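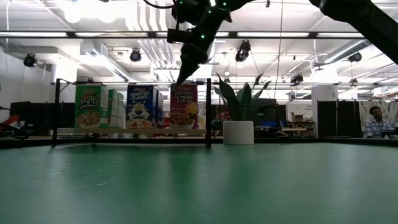

4.2 Shelf restocking

Putting groceries away is the second of the three chore families in our study, after table clearing and before laundry. Most people would call it easy. A person takes a box off a shelf, moves it to another spot, turns it so the label faces out, and does not think about it again. For a robot arm the same job is a chain of small decisions, and each can go wrong. Our shelf is a light wooden board held between the two black posts of a metal rack, with cereal boxes standing upright in a row (Figure 6). The two green boxes and the two blue ones stand one partly behind the other, so from some angles the rear box shows only as a narrow strip. The red Raisin Bran box at the right end is easier to see, and the gripper in Figure 6 is pointing down just above its top edge. We left a potted snake plant next to the rack for these trials. Its leaves reach over the right post, much as things crowd a shelf in a real kitchen.

Figure 6. The shelf restocking task, with the arm above the right end of the row.

Each trial starts from a written instruction such as "move the red box to the left end" or "take down the front blue box." The policy receives camera input and the instruction, and nothing else. It is not given the size or weight of any box. A trial counts as a success if the requested box ends up standing in the requested place, no other box has fallen, and the rack has not been pushed out of position. We stop a trial when the operator presses the halt button or when 40 seconds have passed. Partial credit is not given. We considered it, but a half-finished shelf still has to be fixed by a person, and the purpose of this study is to find out how much of the work a person could hand over.

We compare three policies. Denurar is a scripted baseline that detects a box, computes a top grasp, and follows a fixed path. Juntunen is a learned policy trained only on shelf demonstrations. Hadier uses the same network as Juntunen but is trained on all three chore families together. The training set for shelf restocking has 903 demonstrations, all recorded by teleoperation at our Drornari site in July. Demonstrations in which the operator dropped a box and then recovered were kept. Those in which the operator gave up were removed.

The scripted baseline did well when the requested box stood clear of its neighbors and poorly otherwise. Its usual failure was to close one finger on the gap between two boxes and lift both, or to tip the rear box while pulling out the front one. Juntunen made this mistake less often. It tended to nudge the front box sideways before closing, a habit that also appears in the demonstrations. Hadier was the slowest of the three and sometimes hesitated above the shelf until the time limit, but it handled changed instructions better, including names of boxes that had been moved since the start of a session.

Placing was harder than picking for every policy. Cereal boxes are tall and thin, and a box set down with a slight lean will fall when the fingers open. In 21 trials the box was carried to the correct place and then fell during release. Neither learned policy tried to set a fallen box upright. A box lying flat across the board calls for a different grasp, and our demonstrations contain very few of these. The top grasp also squeezes the cardboard where it is weakest. We replaced boxes when the upper flap was crushed, and we did not test opened boxes, which are softer and would be common in a home.

The plant caused fewer collisions than we expected, although the scripted baseline brushed the leaves whenever its path came in from the right.

We would not yet call this chore solved. With a person standing by to pick up fallen boxes, the better policies can keep a short shelf in order at well below human speed. Without that person, one fallen box usually ends the session, as later instructions refer to a shelf that no longer matches what the policy has learned. Section 4.3 reports the laundry trials, where a dropped item does less harm.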